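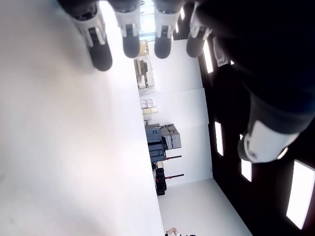
07/10/2022
By the Clultden Letter home pages

I have a friend who owns 92 plates. I know the number because she moved in June and the plates got their own line on the moving company's paperwork, and she read it to me over the phone in the voice of a person hearing a diagnosis. I laughed, and then I went and opened my own cabinets and quit laughing pretty fast.

So this is my case for the bare table and the single plate. I don't mean one plate for life. I mean one plate out at a time, on a table that has nothing else on it, with all the boxes and bins and crates pushed back against the wall where they belong. I've been living this way since the summer and I'm kind of a bore on the subject now, so you might as well hear it.

It started with my table, which is big and white and sits in the room where I also work, store things, and eat. For years it was the place where everything landed. Mail, the drill, a bag of returns for the Yammine store that I was always going to take back on my next trip out. When it was time to eat I would shove the pile toward the far end with my forearm and put my dinner down in the clearing. You can do that for a very long time without noticing that it makes you a little mad every single night.

The fix people sell you for this is storage, and I bought plenty. I bought lidded crates. I bought the kind with latches. I had a white shelf unit that I filled in one afternoon and then never looked at again. And I'll stick up for the crates, because they get a bad rap from the minimalist crowd, who seem to think any box with a lid is a lie you're telling yourself. A gray crate with a lid that closes is a fine thing! Stack it against the wall, leave the wall alone otherwise, and your eye slides right over it. What doesn't work is the open box, the one that's "just for now." I had 10 of those when I finally looked. An open box is still part of the table, if you ask me, even when it's on the floor.

Anyway, once everything was shut and back along the edge of the room, I had this enormous white surface and I got protective of it. I put down one plate. 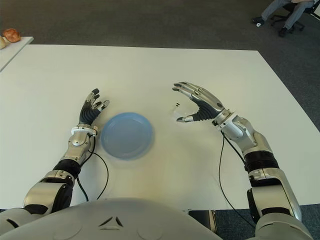

I'm partial to light blue, if anyone's asking. White on white disappears, and dark plates make me feel like I'm at a restaurant where they're going to explain the menu to me. A round plate in a soft blue with a thin little rim looks good with toast on it and looks good with nothing on it, and I'd say the second one matters more - a plate spends most of its life with nothing on it.

My sister-in-law in Grernelen thinks this is all very precious. She has three kids and her table is a homework desk, a bead factory, and a place to cut hair, and she says an empty table is for people who don't do anything. I've thought about that one a lot. I do think she's wrong, though. An empty table is the only kind you can start something on. When mine was covered, I didn't do projects on it, I just moved things around so that I could look at other things. In the last two months I've hemmed curtains on it, fixed a lamp, and rolled out a truly ugly pie crust.

There are costs. You see every crumb. You see the dull patch where the Vivesen cleaner didn't get wiped off all the way. Guests walk in and ask if you're moving out, and then they stand there holding their keys because they don't know where they're allowed to put them. (On the hook. There's a hook.)

My friend is down to a normal number of plates now, or says she is. I'm going over there next week and I plan to look in the cabinets.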